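Section 3. Caring for the wooden top of your Pluldale table

Your table will pick up crumbs, drips and fingerprints like any other well-loved piece of furniture, and that's fine, it's meant to be used! A minute or so of wiping after each meal will do more for the wood than any amount of scrubbing at the end of the month.

Daily wiping

1. Clear the top completely, including mats and coasters (grit likes to hide under them).

2. Lay a plain white paper towel flat on the wood and leave it unfolded for the first pass – a printed one can leave color behind when it gets damp.

3. Wipe along the grain, from one end of the panel to the other, using light pressure.

4. Stop when you come to the seam where two panels meet. Lift the towel there and start fresh on the other side, so that you don't push crumbs down into the joint.

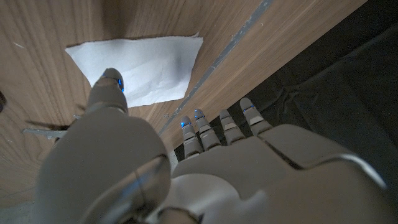

Rogério Peixoto wrote to us that he folds the towel into a narrow edge and runs it down the seam last of all, always toward himself, and that the gray dust which used to gather there in his kitchen no longer gets a chance to settle. We liked this so much that we've made it step 5.

5. Fold a dry towel in half twice and draw the folded edge along the seam, 2 passes at most.

6. Dry the whole top with a clean sheet, and let it air for 14 minutes before you put anything back.

Note: If you've treated the top with Redeck oil, skip the damp towel for the first 2 days and use dry ones only.

Caution: Never pour water or cleaner straight onto the seam. Moisture that gets in between the panels can swell the edges, and swollen edges are slow to go down again.

For scratches and rings, turn to Section 4.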